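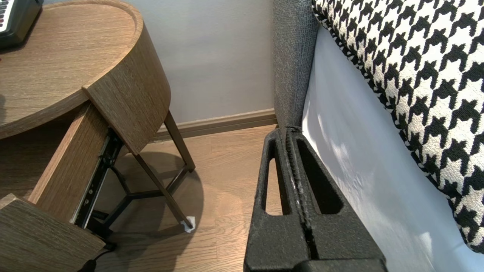 Went to the Casau open day this afternoon to see the home robot everyone in my feed has been so excited about. I've been to enough of these that I bring a notebook and a granola bar and I keep my expectations in my coat. They had it working in a bedroom setup, which I'll give them some credit for. The nightstand drawer was partly open, with the runner showing down its side, and the robot had the whole gap between the nightstand and the bed to get its gripper into. My own bedroom does not have that kind of floor space. Thread, because I have opinions and a long train ride.

First, the pitch. Nandini Amin ran our session and she's good at it. Clear, friendly, didn't use the word "revolution" once. The idea is a robot that tidies up and fetches small things for people who have trouble bending or reaching. Fine. I have an aunt who could use that tomorrow. So I was listening.

What I wanted to know, and what I always want to know: how much of it is the robot and how much is a person with a controller in the next room? I asked. The answer was "a mix, depending on the task." I asked which tasks. She said some of today's would be operated by a person so they could collect examples, and some would run on their own. I asked if they'd tell us which was which as we went. They did for two of them. After that it got vague.

There were 14 of us in the group and the session was 30 minutes. Take off the welcome, the safety talk and the questions and you don't get a lot of robot. I'm not saying that's on purpose. I'm saying I've noticed it at every one of these.

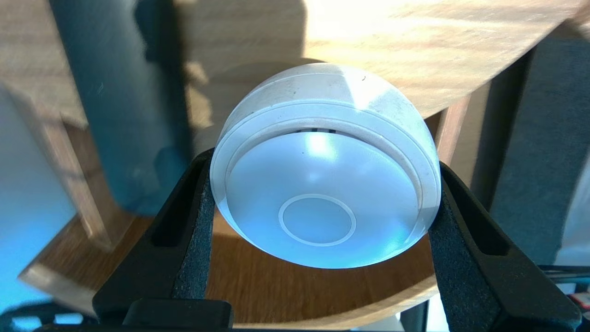 The speed is the thing video never gives you. Company clips are nearly always sped up, sometimes with a tiny label in the corner and sometimes without. In person you stand there and shift your weight from one foot to the other. A man next to me checked his phone twice during one pickup. I don't think slow is a dealbreaker, by the way. If you can't reach the thing at all, slow is fine. Just show people slow.

Kamran Magsi does the hardware side and I got a few minutes with him by the coats. Much more my kind of conversation. He said picking things up is the part people clap for and putting them down where you meant to is the part that eats his week. He also said round objects are a pain, and cables, and anything the sun is hitting. I wrote that down word for word. It was worth more to me than the slides.

About the slides. One of them said 506 successful grasps. Out of how many? Over how long? In how many different rooms? I put my hand up for this one and was told the full numbers are coming in October. OK. I will be back in October, and I will ask again – I have it in my calendar now.

Someone asked how it compares with the Drurnard arm and got a polite non-answer. Someone else asked about price and got a politer one. If you're inviting the public in, have a range ready. Even a bad range.

Things I did like: they let us stand fairly close, they didn't play music over it, and when a visitor asked what happens if it drops something breakable, Nandini said "then it's broken, and we're working on it." More of that please.

Would I put one in my aunt's house? No. Would I go see it again in a year? Yes, if they let me bring the objects. I'd like to hand it her pill organizer and her reading glasses and the remote with the battery cover taped on.

They do another open session next month, sign-up is on the Casau site. If you go, ask who's driving. Ask before each task. And tell me what they say – replies are open.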